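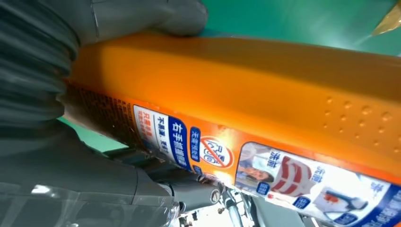
Buy the refill before you buy the container, Nasrin Moradi told me, and I hadn't even sat down yet! We were supposed to be talking about packaging in general, but she had orange on her mind (she does get stuck on a color).

"You want it bright, so you can find it at the back of a shelf," she said. "And I like little raised dots. Your fingers know where they are."

I asked about bottles. She's picky there too – ribbed caps only, after a smooth one at Kubiak beat her for a whole afternoon. "I went home with sore hands and the thing still shut."

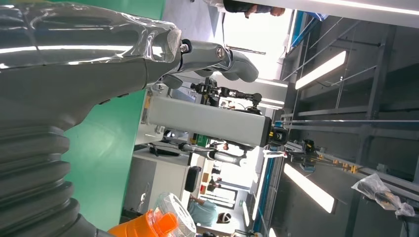

Orange bottle with a ribbed cap, a clear bag beside it.

Clear bags she'll forgive, mostly. She keeps 16 of them in a drawer and wants fewer by May.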